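Ninis Home & Kitchen Forum > Storage and Organising > Round snap-lid containers, worth keeping?

14 posts in this thread

ferkora_flats
July 8, 2019
Hi all, I'm finally having a go at the plastics drawer and I've got stuck on the round ones with the clip-down lids. I've had mine since we moved in and I use them for everything (soup, leftover rice, half a tin of coconut milk, you name it) but they're awful to store. The square ones stack like bricks and the round ones roll out and hit me in the shins.

The lids are the real trouble. The base is fine, I could nest ten of those, but the flaps stick out past the rim so nothing sits flat with the lid off.
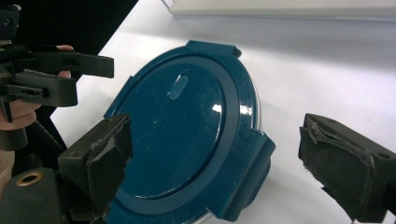

And I do like the little vent on the top, I'd miss it. You can zap a bowl of soup without the whole thing domed up like a circus tent. So before I send the lot to the op shop – does anyone have a system for round ones that doesn't need a bigger kitchen?

plumjam259
Lids ON. Always. I know everyone says to nest the bases and file the lids upright in a rack, and I did that for years, and every single night I was on my knees matching circles to circles. Now each one lives with its own lid clipped on and I just own fewer of them. Takes more room, yes, but I've stopped swearing.

Rizvi
Disagree, sorry! If you clip them shut for storage they go funky. Mine smelled like old curry every time I opened one. I leave the lid resting on top with the flaps up, so a bit of air gets in.

plumjam259
Are you drying the seal properly though? I pull the rubber out and leave it on the rack overnight. Never had a smell.

Rizvi
I am not pulling rubber rings out of lids on a weeknight, plum. Life's too short.

tea_and_tins
Somewhere in the middle here. I clip two sides and leave the others open. What I'd really say is stop storing them flat. I stand my round ones on their sides like plates in a dish rack, lids facing out, in a deep drawer with a divider every so often. The lid colour faces you, so you grab the one you want and the rest stay put. A flap on the bottom edge even stops them rolling if you turn them right.

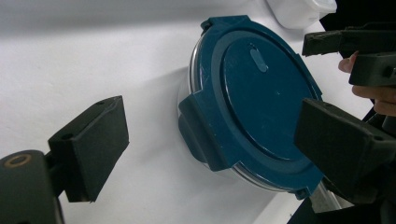
Standing them up is fine until you've got kids, in my experience. Ours pull one out and the rest go down like dominoes, divider or no divider. I went back to a shelf and haven't looked in that drawer since. – bluegumbec

tea_and_tins
Ha, fair enough, bec. It's just the two of us here so the dominoes are mostly my own fault.

ferkora_flats
Thanks everyone, loads to think about. I should've said, my drawer's pretty shallow, so standing them up is out unless I do it with the tiny ones. And I'm with Rizvi on the rubber rings, I've tried and I always put them back in twisted.

bluegumbec
Have you got any bench or pantry space? A two-level wire rack sorted ours. I picked up a cheap Fevus one back in February for the spice jars, and it got taken over by containers within a day. Round glass one on top because it's heavy and I want to see what's in it, then whatever flat stuff underneath. White wire, so it doesn't make the pantry gloomy.

The one thing I'd say is don't put the small lidless tubs up there with the big ones. They get lost at the back. I pull them all out onto the table every so often and anything that hasn't got a lid by the end goes to the shed for screws and seed packets.
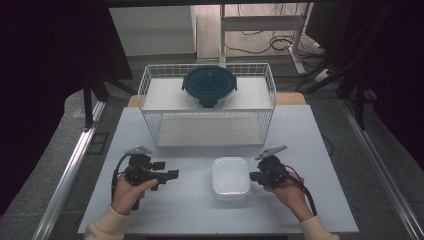
It's a nice half hour with the radio on, to be fair, and I always find a lid I'd given up on. Last time it had been sitting under the cling wrap the whole time! Oh, and measure your shelf height first with the lid clipped on. I measured the bowl by itself and had to shift the whole shelf down a peg.

plumjam259
See, bec keeps the lids on too. Two votes.

Rizvi
Bec's is glass, doesn't count. Glass doesn't hold a smell the way plastic does.

ferkora_flats
OK, I think I'm going to try the rack in the pantry and keep four round ones, lids on but not clipped down. Everything else goes. If it smells like curry by spring I'm blaming the pair of you equally. Does anyone know if that Fevus rack comes in a narrower size? My shelf is a bit mean.

bluegumbec
There was a skinny one next to it when I bought mine. Take a tape measure, and take your biggest container with you if you don't mind looking a bit odd in the shop.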